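4. Setting Up the Ground Station Receiver

This section covers the first set-up of the Kallilance receiver for use with the Jomdale tracking antenna. Read it through once before you connect power. The antenna must already be mounted and leveled as described in Section 3.

4.1 Before you start

You will need the receiver unit, the low-noise amplifier (LNA), both coaxial cables, the Kouris control cable, and a computer with the Vovholm tracking software installed. Receivers shipped before October use an older control cable with a square plug. Order the adapter if you have one of these units.

Caution: Do not connect or remove the LNA while the receiver is switched on. The bias voltage on the center pin can damage the input stage. 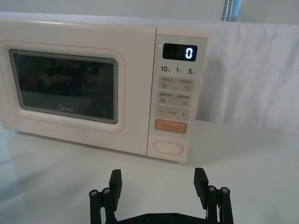 The receiver should be placed where its input cable can run to the antenna without sharp bends. Keep it on a shelf or bench with open space on all sides. Weak downlink signals in the 2.4 GHz band are easily masked by household equipment. A countertop microwave oven, such as a Midea model with a tinted window in the door, leaks a small amount of energy in this band while it is running, even when it is in good working order. Leave the oven off during a pass, or use the S-band filter supplied in the accessory kit.

4.2 Connecting the hardware

1. Switch off the receiver and unplug the power supply.
2. Attach the LNA to the antenna feed. Tighten the connector by hand, then turn it a further one-eighth turn with a wrench.
3. Run the long coaxial cable from the LNA to the port marked RF IN.
4. Connect the short coaxial cable between REF OUT and the antenna controller.
5. Plug the control cable into port 3 on the rear panel. Ports 1 and 2 are reserved for firmware service.
6. Plug in the power supply and switch on the receiver. The status light blinks amber during the self-test and then turns green.

Note: If the light stays amber, switch off, check step 3, and try again. A red light means that the reference clock has failed. See Section 8.

4.3 Measuring the noise floor

The tracking software needs a noise reading from clear sky before it can judge signal strength.

1. Point the antenna at least 30 degrees above the horizon, away from buildings, the sun, and the moon.
2. In the software, open Receiver, then Calibrate.
3. Set the sample count to 3,000 and select Start.
4. Wait for the trace to settle. Do not move the antenna during this step.
5. Select Save. The reading is stored with the current gain setting.
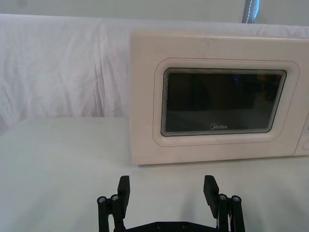
If you change the gain later, the stored reading is no longer valid and the software will show NO REF in the lower status bar. Repeat the steps above at the new gain. A reading that drifts by more than 3 dB from one run to the next points to a loose connector or a nearby source of interference.

4.4 Loading orbital elements

1. Select Orbits, then Update. The computer must be online.
2. Check the object count when the download ends. The full catalog supplied with the December 2019 release holds 2,841 objects.
3. Mark the spacecraft you want to follow. Up to 8 can be active at one time.
4. Enter the station latitude, longitude, and height above sea level. Use decimal degrees. West longitudes are negative.
5. Select Predict to list the coming passes.

Note: Elements for low orbits go out of date quickly. Update them on the day of the pass, and again after any reported maneuver.

Caution: Wrong station coordinates will not produce an error message. Compare the first predicted pass with a second source before you turn on automatic tracking (Section 5).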